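社团仿真赛,夹爪夹住钥匙形的片之后总是插歪,大家怎么调的?

提问者:半糖豆浆
板块:学生竞赛与社团

先交代一下背景。我们学校机器人社今年报了 Akus 杯的仿真组,不用碰真机,全程在仿真环境里做,规则是给一个房间场景,让机械臂把指定的小件拿起来送到目标位置。我大二,去年在社里只管焊线,今年被分来写抓取这一块,所以下面要是有说得外行的地方,请轻点骂(笑)。

我们用的是学长留下来的一套框架,社里管它叫 Drolico,遥操作录示范,再拿示范去训策略。我从八月开始录,到现在录了277条,每条大概就是伸过去、夹起来、转向、送出去这么几步。训出来之后夹是能夹住的,十次里头失败不了几次,问题全出在夹住以后。那个片是扁的,上头圆,带一个孔,下面一长条,夹爪从两边夹住它的边。只要夹的时候稍微偏一点,后面转腕的时候误差就一路带过去,到目标位置就歪了,蹭着边进不去。

我试过的办法:一是把夹持力调大,结果片直接弹飞,在地上转圈,全组围着屏幕笑了半天;二是把摩擦系数调高,稍微好一点,但是换个初始位置又不行了;三是加了随机初始位姿,训练时间翻倍,成功率反而掉了。腕部相机的画面我贴一张,大家看看这种夹法还有没有救。 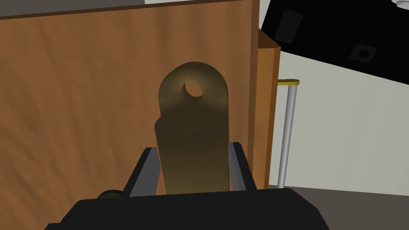
半夏不苦:孔的朝向你有没有写进观测里?我们组去年也是扁片,光给位置不给朝向,策略根本分不清正反,怎么加数据都没用。

半糖豆浆:啊,没有……我只给了片的中心坐标和夹爪自己的位姿。朝向我一直以为相机里看得出来就够了。那我今晚先补上这个。

半夏不苦:光靠图像也不是不行,就是吃数据,你这点条数悬。

半糖豆浆:懂了懂了。另外再补充两句,免得大家重复问。控制是末端增量控制,每一步动作幅度限得比较小;评测是每个版本跑50次,初始位置随机。我们指导老师说报告里一定要写清楚失败都失败在哪一步,不能只报一个成功率,所以我现在是一条一条回看录像,看得眼睛都花了。有没有人有省事一点的办法也说说,谢谢!

Etenesh Negash 的回答

我在 Woldegiorgis 那边的高中社团带过两届学生做类似的题目,中文是后来学的,写得不顺请见谅。

你说的现象我很熟悉。学生第一反应都是加力气、加摩擦,我当年也是。可是扁片两边受力,接触的地方很窄,夹歪一点点,它就会绕着接触线慢慢转。你把力加大,物理引擎会算出很夸张的接触力,然后就飞了。所以我建议先把力调回默认,不要动它。

我会让学生按这个顺序查:

先看接近的方向。把夹爪闭合之前那一步单独拿出来,记录夹爪中线和片的中线差多少。我们那一届把这个差值画成图以后,马上就看出来成功和失败是分开的两堆。

再看闭合的时机。很多人遥操作的时候一边往前走一边合爪,手感上很顺,学出来的策略就会提前合。录示范的时候请停一下,再合。停顿要短,不然策略又学会了站着不动,这个我们也吃过亏。

然后看抓住以后的位姿。合爪完成后重新估计一次片在手里的姿态,把目标位姿减去这个偏差,再往外送。你现在是假设它永远夹得很正,可它夹不了那么正呀。这一步加上去,我们的学生组提高得最多,代码也就改了十几行。

至于你的数据,我想先不要急着加。277条里面如果有一部分是边走边合爪的,可以先挑出来放在一边,用剩下的训一次,比较一下。我的学生有一次删掉18条特别乱的示范,效果比新录一下午还好,大家都很惊讶。

回看录像的事,可以让程序在每次失败时自动存下最后几秒,再按阶段打标签:没接近到、没夹到、夹到又掉了、送到了但是歪。学生两个人一组轮流看,意见不一样就停下来讨论,这个讨论本身对写报告很有帮助。

橘子汽水喝完了 的回答

楼上讲得很全了,我补一个很蠢但是很坑的点:转腕。

我是 Flurna 小队的(去年仿真组倒数,别搜了哈哈),我们当时策略一到转腕那里就发飘,查了一个礼拜才发现是腕部相机跟着手一起转,转到某些角度,画面里几乎全是墙,能当参照的东西特别少。训练集里这种画面又没几帧,网络等于闭着眼睛往前走。你把自己每条示范里腕部画面翻一遍,保准能翻出一堆这样的:
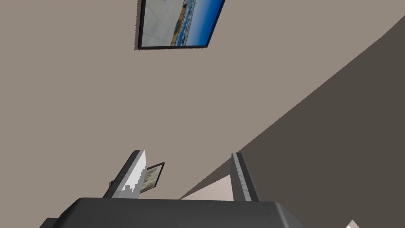 腕部视角,转腕角度较大时,夹爪张开

这种时候光靠手腕上那一路图像太难为它了。我们后来是加了一路固定视角,再把关节角也喂进去,发飘的毛病就好多了。要是规则不让加相机,那就限制一下转腕速度,或者录的时候故意多绕几种角度,让它见过世面。

还有啊,50次评测记得把随机种子固定下来!我们每次都换种子,两个版本差那么一点点,全队为了谁的版本好吵到半夜,后来固定种子重新一跑,基本没差别……白吵了。有空的话最后定稿的版本跑个1,000次,挂在社团那台机器上过夜就行,记得跟人说一声别关机,我们被关过。

阿树 的回答

换吸盘。

半糖豆浆 回复 阿树:规则写了只能用给的两指夹爪呀,不然我早换了!

半糖豆浆 回复 Etenesh Negash:太感谢了,我刚翻了前面几十条,边走边合爪的真的好多,而且全是我自己录的,学弟录的反而规矩。明天我把它们挑出来先训一版,朝向也补进观测里。抓住以后重新估位姿那步我还不太会写,是在手的坐标系里算偏差对吧?

Etenesh Negash 回复 半糖豆浆:对,在手的坐标系里算,最后再转到世界坐标系。先拿一条成功的示范验证,数值对了再放进循环里跑。

半糖豆浆 回复 橘子汽水喝完了:种子我也没固定,汗。固定视角那个我去问问组委会让不让加,问到了回来更新。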